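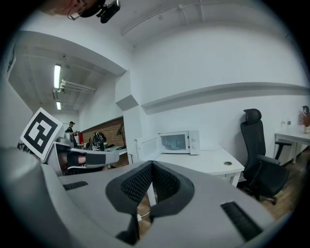

I have been to enough open days to know the smell of a place that was mopped an hour before the doors opened. Grerkum had it. The invitation promised "the home of the future, under one roof, and you can touch everything," and I will say at the start that the second half was true. You could touch everything. I'm less sure about the first half.

The building is on the Flurnerau side of the tracks, past the tire place, and the sign is small enough that I drove by it twice. Inside you get a sticker for your coat and a folded map. The map shows a Kitchen Zone, a Work Zone and a Rest Zone. I found two of them. If the Rest Zone was the chair, then fine, three.

The Kitchen Zone is a microwave. It's a white one with two knobs, and it sits on a white desk with its door open. I had pictured a counter at least, maybe a sink. The desk is plainly an office desk, with one of those round cable holes near the front edge, and I stood there for a while trying to decide what a cable hole does for a kitchen. The guide told our group that the microwave "stands in for the whole cooking journey." I have cooked a lot of dinners and I would not say any of them were mostly about opening a door.

Still, I'll be fair to the microwave. I like knobs. My own at home has a touch panel that wants me to confirm things, and I have wanted to throw it in the yard since March. With a knob you turn it and you know where you are. A man behind me asked whether they had tried the tasks with older models, ones with a push button or a sticky latch, and the guide said that was "on the roadmap." He wrote that down. I don't know what he got out of it.

The chair is the best thing in the room and I don't think it was meant to be. Black, tall mesh back, headrest, arms, wheels, the works. Several of us drifted over to it during the talk. I have paid for a chair like that with my own money and I can tell you the headrest is where they get you -- you pay extra for it and then you lean forward to type. It stood in front of another white desk with a couple of small clear bottles and a little dark ornament of some kind. I asked if the desk was part of the display. The guide said everything was part of the display. That is a good answer if you don't want to say which bits somebody forgot to put away.

What I did like was the floor. Brown wood, and it does a lot for a room where the walls are plain white and a pipe runs overhead. Take the floor out and you would be standing in a storage unit. There is also a long white shelf up on the back wall, higher than I would hang one. Anybody who has ever lived with a high shelf knows you put things on it once.

Through the opening to the left is the part I would have paid to see, if they charged, which they don't. That room has some red brick in it, fluorescent lights, and a desk loaded up with stuff: a black backpack, a desk lamp, something red I couldn't identify. It looks like a place where people do things. Our group was steered past it. I went back after the talk and got another look before I was asked, nicely, if I needed the restroom.

The talk ran long. We got a slide about Gastis, the partner on the project, and a slide with the figure 100 on it in very large type, and I never caught 100 of what. Someone asked. The answer went on for a bit and had the word "households" in it, so maybe that. There was a lot said about everyday life and how messy it is. I looked over at the kitchen, which had no crumbs, no dish towel and no drawer full of takeout menus.

Coffee was Benedetti from a big steel urn, better than it had to be. Cookies gone by the time I got there. Parking is free but there are only 5 spaces, and 2 of them had cones in them.

Would I go again? If they put in a sink, yes. I'd like to see somebody deal with a pan that has egg on it. I filled out the comment card and wrote "sink" on it, and under that I asked where they bought the chair -- I left an email address, so we'll see. The next open afternoon is supposed to be posted on the door. Go early if you want a cookie.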